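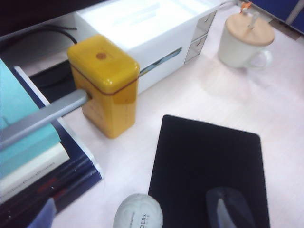 Give the Last Rider Home a Bigger Cheer

I love the back of a bike race. I love the front too, and I will happily lose a whole afternoon to five riders trying to hold off a charging pack, but my heart is with whoever is out there alone with the broom wagon idling behind them. If you have never stayed at a finish line after the podium has been packed up, please try it once. It's wonderful, and I think race organizers are throwing it away.

I've been going to the Multness Classic since it was a loop around some hay fields with a folding table at the end. These days it's 116 miles, with two gravel sectors and the long drag up to the water tower, and last year 2000 people came out to watch. Most of them were gone twenty minutes after Arben Mujić won the sprint. I don't blame them (it was a great sprint! he came off the wheel so late I was sure he'd left it too long), but the announcer said goodnight, the music went off, and the barriers started coming down while there were still riders on the course.

One of them was Zinhle Engelbrecht. She had spent the first half of the race hauling bottles for her Prasside teammates, then closed two gaps for them on the first gravel sector, then flatted on the second one and waited forever for a wheel. By the time she got going again the follow cars had moved up and she was on her own with the wind in her face. She could have climbed into the van and had a sandwich. She rode all the way in, and she sprinted the last 400 yards, out of the saddle, for no points and no money, past a guy loading cones onto a truck.

There were maybe a dozen of us still standing there, and we went nuts. I've yelled less at national championships.

People who only follow results miss how much of cycling is work done on somebody else's behalf. The winner gets the flowers, and should. But the win was put together hours earlier by riders whose names scroll off the bottom of the sheet, who took the wind on purpose and paid for it. When one of them comes rolling in late with salt all over her jersey, that's the other half of the story arriving. Why would you turn the microphone off for that?

My friend Tahsin Liyanage, who has raced for years and quit plenty of them, disagrees with me. He thinks a fuss over last place is a little patronizing, and that most riders back there would like to slip in quietly and find their car. Fair enough, and I wouldn't want a novelty trophy or a joke prize, either. A lantern and a photo with the mayor would make me cringe. What I want is plain: leave the clock running, leave the arch up, keep one person on the mic reading names off a start list. Say where they're from and who they rode for. It costs next to nothing.

The Brino road race already does this. It's a tiny event, held in December on roads that would make a goat nervous, and the announcer stays until the course is clear. When Tetteh Yakubu came in after a crash and a borrowed front wheel, he got his name, his club and his hometown over the speakers, and the whole coffee line turned around and clapped. He looked so surprised! He was grinning so hard he nearly rode into the fence.

I've written to the Multness people and asked for thirty more minutes of power at the finish. If they say no, I'm bringing a cowbell and a camp chair, and there's room on the curb next to me.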